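Fadport Boards > Automation Buying and Planning > Simulation and Test Environments

Thread: Equipment list for a household manipulation lab, sim first or hardware first?

#1
kelvin_bridge
Joined: September

We have a budget line for a household manipulation lab and I have to turn it into a purchase list. Plan is one mobile base, one arm, one five-finger hand, plus a furnished test apartment. Before any of that is ordered we are running the tasks in simulation to decide what the hardware needs to be able to do.

Software side is settled. Scene tool is Clerura, on a 58-seat site license we already pay for. The hand quote is from Teuber, the base quote is from Fanov. The base is the one I am unsure of. Fanov offers a narrow and a wide footprint and the wide one carries the longer arm column.

The sim apartment has two rooms that matter. The entry area is where the base has to get past an open door and then around a wire rack on casters before it reaches anything useful. 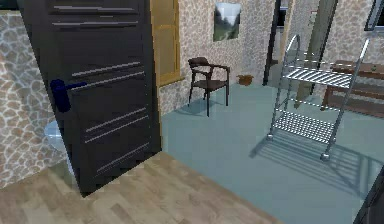

#2
torque_and_shim

Buy the narrow one. The floor changes from wood planks to the blue-gray surface right at the point where you need to turn, and you have a door leaf swung open next to it. In sim the two floors meet flush. In a real build you will have a threshold strip, and a wide base turning on a strip is where we lost most of our first quarter.

Also budget for the rack. Chrome wire shelving is hard on depth sensors. Your sim renders clean highlights and a clean shadow, and your real sensor will return holes. Put a second depth camera in the list now. It is cheaper than a change order.

#3
mstolarz

Disagree on the narrow base. The longer column is worth more than the clearance. You can move a rack on casters, but you can't add reach afterward without buying another column and redoing the stability numbers.

I agree on the depth camera.

#4
torque_and_shim

If the answer is to move the rack, then the task is no longer the task. The point of a cluttered entry is that it is cluttered.

#5
kelvin_bridge

Both noted. For reach, the relevant part is the table. Chair is against the stone wall, table in front of it, and the items to be handled include the round mat and the dark bowl. There is a thin stick lying flat beside the bowl, and that is the one I expect to drive the hand spec.

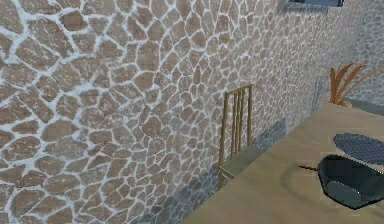 Posted by Roswitha Baumgart (moderator)
02/02/2022

Moved from General, since this is a purchasing question.

Two comments on the table. First, a chair parked that close to the wall leaves no approach from that side. If the chair stays put, the base comes in from the open side every time, and the reach figure should be worked out across the full depth of the tabletop. Measure it in Clerura before you talk to Fanov again. Second, a stick lying flat is a fingertip problem. A parallel gripper with thin pads may do it for a fraction of the price. Have you priced one?

#7
kelvin_bridge

Priced, yes. A basic parallel gripper is $1,022 from our distributor, spare pads included. The Teuber hand is well above that and I am not allowed to post the quote. The fingertip service kit alone is $2,049 per set, and Teuber recommends one set on the shelf at all times.

#8
mstolarz

Then the service kit is the number to look at. People budget for the hand and forget the consumables. Ask Teuber for rated cycles per fingertip set and work it out per year at your planned duty. We assumed some 1,200 grasps between changes and it was optimistic for anything with a thin edge.

#9
odd_flange

I would drop the hand for year one. Gripper, narrow base, second camera, spend the rest on furniture. Everything listed so far except the stick can be done with two fingers, and the stick probably can too.

#10
kelvin_bridge

I would agree if the list stopped there, but the full table set is more mixed. We have the hand model loaded with the same tabletop. In this pose it is palm-down with the fingers spread, over the table. Near it there is a low box, another thin stick-like item, a small dark thing the size of a phone, a black pot with a short handle, and a small white cylinder.

The pot is what changed my mind about the gripper. We want a handle grasp and a rim grasp from the same end effector with no tool change.

One caution for anyone costing from sim. There is only a hand in this view, with no forearm, so it tells you about finger placement and nothing about whether the arm can get there. I ran the arm as a separate check.

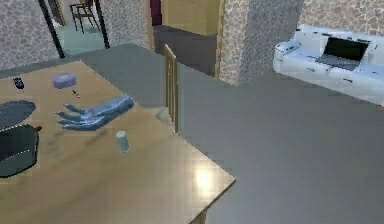 #11
torque_and_shim

That caution should be in post #1. A hand with nothing behind it will pass poses that a real wrist cannot. What did the arm check give you?

#12
kelvin_bridge

With the short column, the near half of the table is fine and the far edge is marginal. With the long column it all passes, but that means the wide base at the doorway.

#13
odd_flange

Third option: short column, narrow base, lower table. Furniture is the cheapest item on the list.

#14
mstolarz

A lower table makes the numbers look good and the lab less useful. Customers' tables are the height they are. I would still take the wide base and test the door properly, with the leaf at several angles.

#15
Roswitha Baumgart (moderator)

Ask Fanov whether the long column can be ordered on the narrow base with ballast. It was not in their catalog when I last ordered, but they did quote it for us on request. Get the tip-over margin in writing, at full extension, with the mass of the hand included. The pot goes on top of that as payload.

On the hand itself, I would ask Teuber for a rental term with credit toward purchase. If the pot grasps work in the first months, convert. If not, you are back to the gripper and have not bought service kits in bulk.

#16
kelvin_bridge

Did not know about the ballast option. I will request both quotes and hold the order until they come back. Current draft is narrow base, long column if Fanov will ballast it, hand on rental, one gripper as backup, second depth camera, one fingertip kit.

#17
torque_and_shim

Add the threshold strip.

#18
kelvin_bridge

Added, two profiles.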